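Irnivell Community Tool Library
Progress Report to the Luangrath Fund
Reporting period: second half of the grant year
Submitted Mar 4, 2022

1. Purpose of the grant

The Luangrath Fund awarded the Irnivell Community Tool Library a grant to replace its stock of aging corded power tools with cordless equipment, and to offer basic training to members who borrow it. The work is carried out from the library's premises on the Catska site, which also houses the repair bench and the charging room. This report covers purchasing, lending, training and maintenance, and sets out the items that remain open.

2. Purchasing

All of the drill drivers and impact drivers in the approved equipment list have been delivered and entered in the catalog. The circular saws were delayed by the supplier and arrived in two shipments. The second shipment was short by 3 saws, and a credit has been issued for these. We ask the Fund's permission to spend the credit on additional battery packs, as explained in section 6.

The library chose a single battery system, Drameo, for all of the new equipment. The earlier stock used several systems that did not fit one another, and members were sometimes sent home with a charger that did not match the tool. Returns under the single system have been easier to check in. One difficulty has come up: the larger packs fit the compact drills but make them heavy in the handle, and some borrowers asked for the smaller packs instead. The catalog entry for each tool now states the pack it is normally lent with.

3. Lending

The new tools were lent 129 times during the period. Drill drivers made up the largest share, followed by orbital sanders. Demand for the reciprocating saws was lower than we expected when the application was written, and we do not plan to buy more of them.

Late returns remain a concern. The loan period for cordless tools was shortened from two weeks to one in August, and the waiting list for drills has been shorter in every month that followed. Members who need a tool for longer may renew once if no one else has reserved it.

4. Training

The grant agreement set a target of 40 members completing the introductory safety session. This target has been met, with 50 members on the register at the close of the period. The session covers battery care, choosing and seating bits, clutch settings, eye protection, and clamping of small workpieces. Members must complete it before borrowing a saw - drills and sanders may be borrowed without it.

An intermediate session on cutting sheet material was offered on weekday evenings and was poorly attended. It will be moved to Saturday mornings in the coming period. The handout for this session is being rewritten, as the present version still refers to the corded saws. 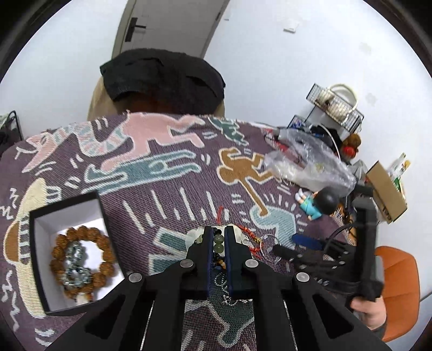 5. Maintenance and safety

Each tool is inspected on return and given a fuller check every quarter. Two sanders were withdrawn with worn backing pads and have gone back into service. One drill driver was withdrawn with a damaged chuck and is awaiting a replacement part under warranty. No injuries were reported by members or staff.

The charging room has been fitted with a metal shelf and a timer that turns off the supply overnight. The building's insurer inspected the room and asked for a second smoke detector, which has been installed. The cost was met from the library's own funds.

6. Budget and requests

Spending is within the approved total. The tool purchase line is slightly under budget as a result of the saw credit, and the training line is fully spent. The library requests the Fund's approval for the following:

Transfer of the saw credit to the purchase of compact battery packs.

Extension of the final claim date by one month, to allow the warranty repair to be closed.

Receipts and the updated equipment list are attached as Annex A. The training register is available for inspection at the Catska site on request.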